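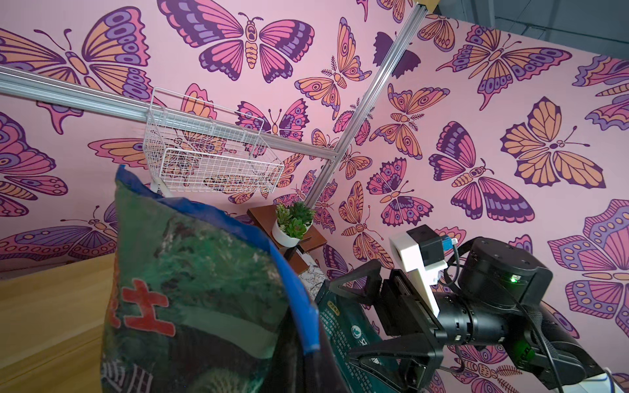 One tenant wrote on the June feedback form that the potting mix had been fine but the instructions that came with it assumed a balcony with sun all day, and that hers gets none until two in the afternoon. Several other forms made the same complaint in different words. We have used them to reshape the second half of the Balcony Growing Project, and this report sets out what has changed, what has been spent and what is still to do.

Progress report to the Orkex Fund
Balcony Growing Project, Bedbridge
Second reporting period

Where the project stands

The project helps households in rented flats grow some of their own vegetables and herbs in containers. Your grant covers growing materials, printed guides, the Saturday-free workshop program (all workshops are held on weekday evenings, as agreed) and part of one coordinator's wages.

In the first period we worked only at the Salameh building. We are now running at 3 buildings, as set out in the original application. The last of them started six weeks later than planned. The building manager needed written advice on the weight of filled containers before tenants could put them on balconies, and it took some time to get advice in a form that the insurer would accept. The limit we have ended up with is lower than we hoped. Tenants there are using smaller tubs and growing leafy greens, herbs and radishes in place of potatoes and full-sized tomatoes.

At Salameh, 15 households signed up and 14 are still taking part. The household that left moved out of the area and took its containers along, and we were happy with that.

Changes to the growing guide

The first guide was a single booklet sorted by vegetable. People told us they did not start with a vegetable. They started with the balcony they had, and wanted to know what would put up with it. The new version is sorted by light:

Full sun: tomatoes, capsicum, chillies, beans, basil.
Morning sun only: lettuce, peas, coriander, spring onions, strawberries.
Afternoon sun only: silverbeet, parsley, chives, thyme with some shelter from wind.
Mostly shade: mint, rocket, Asian greens, parsley again.

Each section has a page on watering, which is where most plants were lost in the first period. The earlier advice was to water every second day. That was too much for the shaded side of Salameh and nowhere near enough for the top floors on the western side, where the wind dries out a tub in an afternoon. The new guide tells people to push a finger into the mix up to the second knuckle and water only when it feels dry at that depth.

We have also dropped the page on making compost indoors. Few people tried it, and those who did had trouble with flies. A shared compost bin on the ground floor is a better answer at Salameh, and the owners have agreed to it in principle. At the other buildings there is no suitable spot.

The guide has been laid out again with larger type and more drawings. Translation of the watering pages is under way and will be finished next period. The rest of the guide will follow if there is money left.

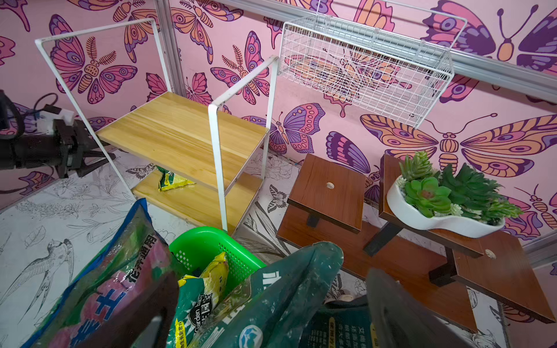

Workshops

Workshops run for an hour and a half, starting at 6 pm. The first session at each building is about filling containers and planting out seedlings. The second covers feeding and pests. The third is held at harvest time and is mostly cooking.

Attendance has been good at the planting sessions and weaker at the pest sessions. We think the title was partly to blame. At the most recent one we called it "What is eating my plants?" and asked people to bring in damaged leaves. The room was fuller and the talk was far more useful, with tenants comparing caterpillar damage and snail damage across the table. We will keep that format.

Cabbage white caterpillars were the main trouble in this period. We advised picking them off by hand and covering brassicas with fine netting. Netting was not in the original budget, so we bought a roll and cut it to size at the workshops. Aphids were a lesser problem and mostly went away with a squirt of water. Powdery mildew turned up on zucchini wherever it was grown, and we no longer recommend zucchini for balconies.

Two requests came up at nearly every session. One was for more help with seed saving. The other was for a session that parents could bring small children to, earlier in the day. We can manage the second within the current budget by moving one planting workshop to 3.30 pm. Seed saving would need someone with more experience than we have, and we have left it for a later application.

Materials and supply

Potting mix has been our largest cost after wages. Prices went up during the period, and the supplier we named in the application stopped delivering to addresses with stairs. We moved to collecting it ourselves and storing it at Bedbridge, then taking it to each building on workshop days. The work is heavier but the price per bag is lower, and we waste less by bringing only what is needed.

We tried a cheap mix in the spring and would not buy it again. It shrank away from the sides of the tubs when dry and water ran straight through. A mid-priced mix with added water crystals has held up much better, especially on the windy side. For tubs kept from last season, we now suggest topping up with fresh mix and a handful of slow-release fertiliser instead of emptying the whole container.

Seedlings came from a local grower and were mostly in good condition. One batch of capsicum arrived too early and sat in the cold. Those plants never caught up, and we replaced them at our own cost.

Bookings and reminders now go through Ollemik, which we set up at the start of the period. It has cut down on phone calls. Some tenants do not use it, so we still put a paper sign-up sheet in each lobby.

Spending

Spending on wages and printing is on track. Spending on materials ran over in the first half of the period and came back into line once we began collecting the potting mix. The workshop line is underspent by $2,077, nearly all of it due to the late start at the last building. We ask your permission to carry this amount forward and use it for netting, for translating the rest of the guide and for one extra workshop at that building. Receipts and the full budget table are attached separately.

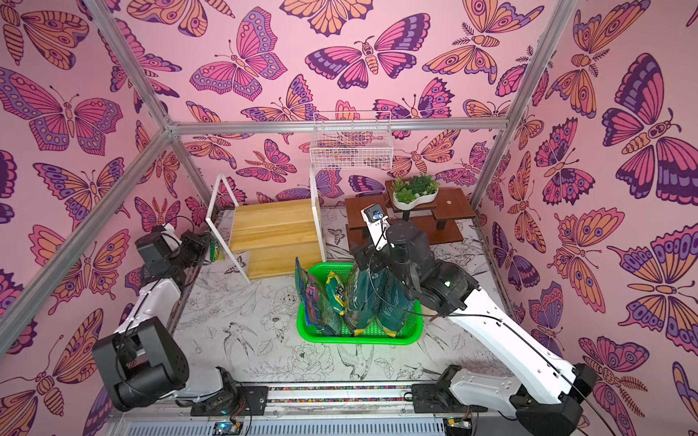
Problems and risks

Hot weather is the main risk in the coming period. Last summer, several tubs at Salameh were lost in one hot spell while tenants were away. We have bought self-watering inserts for the top floor flats and will suggest that neighbours pair up to water for each other over the holidays. We can't arrange this for people who would prefer not to give out a key, and moving tubs to the laundry area is the fallback.

Balcony rules are the second risk. The owners' group at one building is reviewing what may be kept on balconies. We have sent them the weight advice and a short note on drip trays, as water running onto the flat below was the worry they raised. We expect an answer before the next planting.

The coordinator's hours are stretched with all the buildings running. We have moved some of the seedling orders to the office to ease this.

Plans for the next period

Finish and print the translated watering pages.
Hold the early planting session for families.
Install the ground floor compost bin at Salameh, once the owners confirm the position.
Run the harvest and cooking workshops at every building.
Repeat the feedback form, with an added question on what people have stopped buying from the shops.

The next report will include the results of that form and a first look at which crops people choose to plant again without our help. If you would like to come to one of the harvest workshops, please let the Bedbridge office know and we will send the times.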